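Sharing a Kitchen Between Two Faiths: Small Tips From Our Parish Hall

In June our church in Trullotstead began to cook one supper a month together with the people of the Nurmi Street mosque. We made several mistakes in the beginning, and I write these tips for other congregations who want to try the same.

Before the supper

Ask your guests what they need, and ask early. Tyyne Räsänen telephones to the mosque kitchen before she writes any shopping list. Gelatin, vanilla extract with alcohol and some soup cubes were on our first list, and all of them had to go back to the shop.

Keep one set of pots that has never touched pork. We bought ours new and marked the handles with green tape. They have their own shelf, their own sponges and their own drawer for knives. 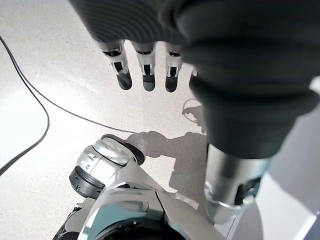 During the cooking

Read the labels aloud, two persons together. It is slow, but it also makes people talk.

Use fresh oil for frying. For 80 guests we need 8 liters of lentil soup as a starter, in small cups, and the onions for it are fried in sunflower oil only.

In fasting time the meal must be ready at sunset — the dates and the water should be on the tables before it. Look up the time for your own town.

After the supper

Put leftovers in boxes with a label of what is inside and which kitchen cooked it. Wash the green-tape pots first, in clean water, and dry them with their own towels. Esko Vainio hangs these towels on a separate hook by the door.
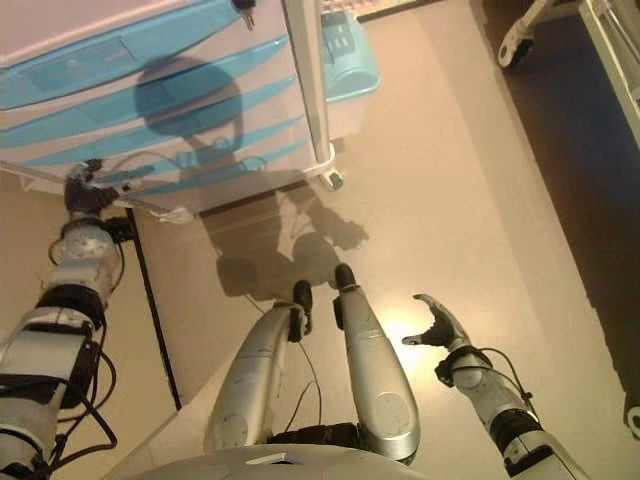

Can we say a prayer together before the meal?

We keep a short silence, and then each group says its own blessing in its own words. Agree on the order with both leaders beforehand, and print it on the menu card.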